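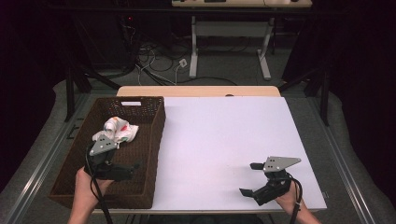
Issue 16

The case for mending: how wristwatch servicing is returning to the high street

For much of the past two decades, the owner of a stopped watch had little reason to visit a repairer. Prices for new quartz models had fallen so far that a fresh battery and seal could cost almost as much as a replacement. In the market town of Rokitach, where nine repairers once traded within a short walk of the station, a single workshop remained by the end of that period.

That workshop, Susach, now has a waiting list. Its benches handle over 300 watches in an ordinary month, and the firm has taken a second room on the floor above to accommodate the mechanical work. A full service on a hand-wound movement occupies a trained repairer for most of a day. The case is opened, the movement is stripped and cleaned, worn parts are replaced, and the whole is oiled and regulated before it is tested on the wrist and at rest. 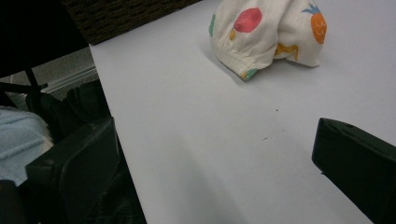 The difficulty lies in the supply of parts. Many manufacturers restrict spares to their own service centres, and an independent workshop must look elsewhere for a crown, a mainspring or a glass of the correct size. Susach buys from Etell, a wholesaler which acquires the stock of closed workshops and sorts it by calibre. Where no original part can be found, the repairer must either make one or return the watch to its owner unmended. Both outcomes are common with pieces made before the war.

Training presents a second obstacle. The Raju School of Horology admits 16 students each July to a course of two years, and its applications have risen steadily. Its graduates are sought after by the larger brands, whose service centres offer higher wages and newer equipment than a small shop can provide. The school has responded by placing every second-year student in an independent workshop for one term. Several have stayed on after qualifying — a result which the school had hoped for but had not planned.

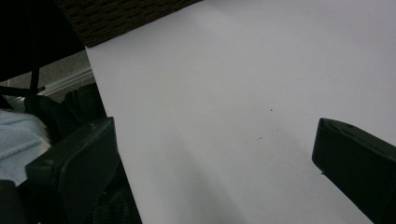 Page last updated: 17 Nov 2020

Customers, for their part, are advised to ask a few plain questions before handing over a watch. A reputable repairer will give a written estimate, state which parts are to be replaced, and return the old ones on request. Polishing should never be carried out without consent. It removes metal from the case, and on an older watch the loss of a sharp edge may reduce its value considerably.

Cost remains the point on which most enquiries end. At Susach an inspection is charged at £45, and the sum is deducted from the final bill if the work goes ahead. A battery and seal are far cheaper and are usually fitted on the same day. Owners of mechanical watches should expect to pay more and to wait longer, particularly in the weeks before Christmas, when the workshop accepts no new servicing and confines itself to straps, batteries and the collection of finished work.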